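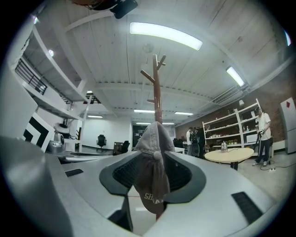
Ticket 3120: Coat rack, main room. Caps won't stay on

Status: open, again
Raised by: Flor Agudelo
Assigned to: Alcides Ticona
Item: Wusto coat rack, wooden, tall

Flor, May 16, 2023
The grey cap keeps ending up on the floor. I have hung it up 21 times by my own tally, and I would like those minutes back. The pegs slope. The Tollow catalogue calls this "a natural branch line". I call it a slide.

Alcides
Can you confirm which peg? Please also confirm the rack is upright and not being used as something to lean on during phone calls.

Flor
All of them. The rack is upright. I object to the second question.

Alcides
Came over and had a look. Tried the cap by the strap: fell off. Tried it by the brim: stayed, then sulked and fell off. Moved it to a lower peg with the peg well inside the crown, and gave the rack a shove. Held.

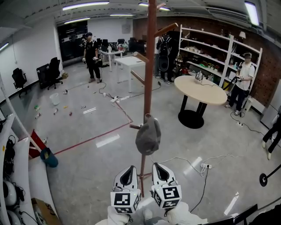 Grey cap on a lower peg.

Yolanda Montoya
Is this the ticket for the cables as well? There's one across the floor by the rack and a power strip over to the right. I can see somebody fetching a hat and meeting the concrete.

Alcides
Separate ticket, please. Yes, I know. I'll raise it myself.

Nidia Sánchez
Could we just buy hooks for the wall? Urrego does a row of them for 37 and they don't slope.

Flor
I asked. The answer was that we already have a coat rack.

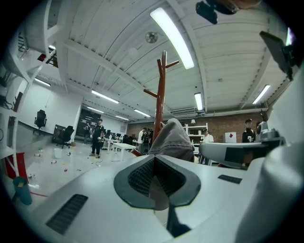 And we do, I'll give them that. It goes practically up to the ceiling, and the only pegs I trust are the low ones. Two heavy coats and we'll be back on this ticket.

Alcides
Proposed fix: felt sleeves on the pegs, caps on the lower ones only. Felt ordered, due in June. Leaving this open until it's on.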